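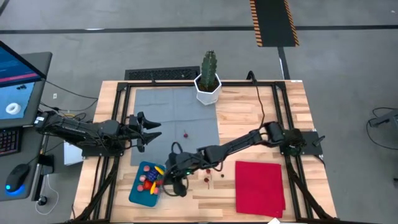 We've been running Grullitach as our two-arm planner since September, and I have grown very fond of it. Our test is always toy food and a tray, with small cherries, which are a nuisance for any gripper, and version 2 handles them far better than Endon did for us. Planning a move for both arms took Endon 40 seconds on a bad day; Grullitach has never kept me waiting past 30 — and it keeps the arms out of each other's way without my drawing keep-out boxes by hand, bless it!

Perception is the weaker half. Dark red on light wood is fine, but anything small and red lying near a red cloth gets merged into it until you lower the cluster size (it's buried in the config file, line 1785 in mine). The logs could be friendlier too. Still, I'd buy it again, and the folks at Vusstead do answer their email.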